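Home | Forums | Packing & Moving | New Posts | Search

Sending bottles in a box without a mess

tibor_vass
Hello all, I'm posting a few bottles of fabric softener up to my sister in Cumholm (she swears she can't get the one she likes there) and I'd love to hear how you lot pack yours. Lying down or standing up? I've got a whole afternoon and far too much tape.

nukgate_nan
Standing up, love, always! I've sent jam, shampoo and goodness knows what else to the grandkids for more than 10 years, and the only leak was the one I laid on its side to save a bit of room.

Price7
Have to disagree with Nan there, sorry. Couriers tip everything over anyway, so I lay mine flat with a bag around each one and tape over the cap.

nukgate_nan
Well, bag them AND stand them up, then we're both happy :)

tibor_vass
Thanks, both of you. I've gone with Nan for now and started with the blue bottle, upright in a blue cardboard box with the flaps still open.

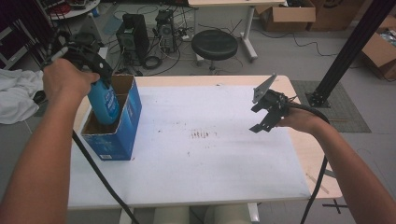

I'm still in two minds about the tape on the cap, as my sister has bad hands and will curse me up and down if she can't get it off. Would a rubber band over a bit of plastic do the job?

Price7
It might, but I'd still use tape. Fold the end over so she's got a little tab to pull.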